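Mo., 18. September

Um halb acht aufgestanden, obwohl ich bis zwei an der B-Seite gesessen hatte. Der Kaffee war alle, also Tee. Danach gleich die Spuren von gestern angehört und die Hälfte wieder gelöscht. Das Intro von »Clestoditz« bleibt bei 54 Schlägen, auch wenn Ilir das zu langsam findet. Er hat mir gestern Abend noch eine Version geschickt, in der er alles hochgezogen hat, und damit klingt es wie jede andere Band, die einmal einen Sequenzer gekauft hat.

Vormittags Telefonat mit Bistgate. Die Pressung verschiebt sich, das Presswerk nennt jetzt Dezember. Auflage bleibt 500, davon gehen 129 als Vorbestellungen direkt raus, der Rest kommt in die Läden und auf den Merchtisch. Ich hatte gehofft, dass wir die Platten zur Tour dabeihaben. Das wird nichts. Olga meinte am Telefon, wir könnten stattdessen Kassetten machen, die wären in drei Wochen da. Ich habe gesagt, ich überlege es mir. Eigentlich will ich keine Kassetten, ich habe noch zwei Kisten vom letzten Album unter dem Bett.

Mit dem Testabzug vom Cover bin ich auch nicht glücklich. Das Blau ist zu grün geworden. Olga sieht den Unterschied nicht, aber sie hat versprochen, es an die Druckerei weiterzugeben. Die Schrift auf dem Rücken stimmt immerhin jetzt, beim ersten Mal stand da »Insent« statt »Isent«. Nach elf Jahren Bandnamen kann man das vermutlich niemandem mehr übel nehmen.

Mittags Brot und die Suppe von Samstag. Dann mit der Bahn in den Probenraum, Ilir war schon da und hatte den Yeoman aufgeschraubt. Die Stimmung läuft wieder weg, sobald das Gerät eine Weile an ist, nach zwanzig Minuten liegt der zweite Oszillator fast einen Viertelton daneben. Bei einem langen Flächenklang geht das noch als Absicht durch, im Refrain von »Wintergarten« nicht. Ilir hat am Trimmer gedreht, bis es besser war, und dann noch ein Stück weiter, bis es wieder schlechter war. Wir lassen das Gerät jetzt einfach eine Stunde vorher laufen und stimmen danach. Für die Konzerte heißt das, dass wir beim Aufbau als Erstes Strom brauchen. Muss ich in den Rider schreiben.

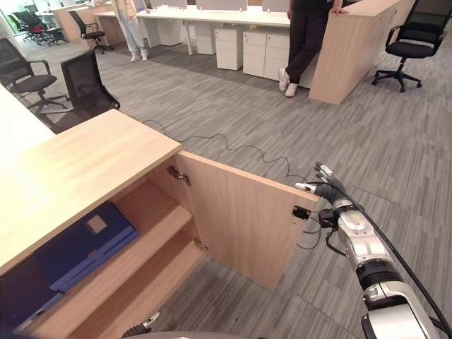
Geprobt haben wir dann von drei bis kurz vor sieben. Die Reihenfolge steht jetzt bis auf den Schluss. Ilir will mit dem langen Stück aufhören, ich lieber mit »Clestoditz«, weil es die Leute kennen werden, falls das Radio es bis dahin ein paarmal gespielt hat. Wir haben beide Varianten durchgespielt. Mit dem langen Stück am Ende ist das Set 2 Minuten über der Zeit, die wir in Leipzig haben. Also müsste irgendwo gekürzt werden, und die einzige Stelle, an der das geht, ist das Zwischenspiel, das Ilir geschrieben hat. Darüber haben wir nicht weiter gesprochen.

Mein Gesang sitzt noch nicht. In der zweiten Strophe komme ich jedes Mal zu früh, wenn die Snare aussetzt. Auf der Aufnahme fällt das nicht auf, da habe ich die Zeilen einzeln eingesungen. Ich habe mir die Stelle auf dem Telefon mitgeschnitten und übe sie morgen allein, ohne Hall. Mit Hall klingt bei mir immer alles fertig, und am nächsten Tag ist es das nicht.

Auf dem Rückweg das neue Video noch einmal angesehen, auf dem kleinen Bildschirm. Der Anfang ist gut, die Mitte hat zu viele Schnitte. Der Regisseur hat auf jeden vierten Takt geschnitten — das sieht man nach einer Minute kommen. Ich habe ihm geschrieben, ob er im Mittelteil zwei oder drei Einstellungen einfach stehen lassen kann. Antwort bis jetzt keine.

Zu Hause den alten Ordner mit den Demos durchsucht. Gesucht hatte ich die erste Fassung von »Wintergarten«, gefunden habe ich ein Stück ohne Titel, nur Bass und eine Orgel, sehr verrauscht. Ich weiß nicht mehr, wann das war. Die Orgel gehörte vermutlich noch Ilirs Onkel. Die Harmonien im zweiten Teil sind besser als das meiste, was wir dieses Jahr gemacht haben. Habe es Ilir geschickt, ohne etwas dazu zu schreiben. Er hat nach zehn Minuten zurückgeschrieben: »Wer ist das?«

Noch zu erledigen: Rider ändern, Olga wegen der Kassetten zurückrufen, neue Klinkenkabel, die beiden langen haben einen Wackler. Die Miete für den Probenraum ist auch fällig — Ilir hat seinen Teil schon überwiesen, ich noch nicht. Jetzt ist es kurz nach elf, ich höre das Orgelstück noch einmal und gehe dann ins Bett.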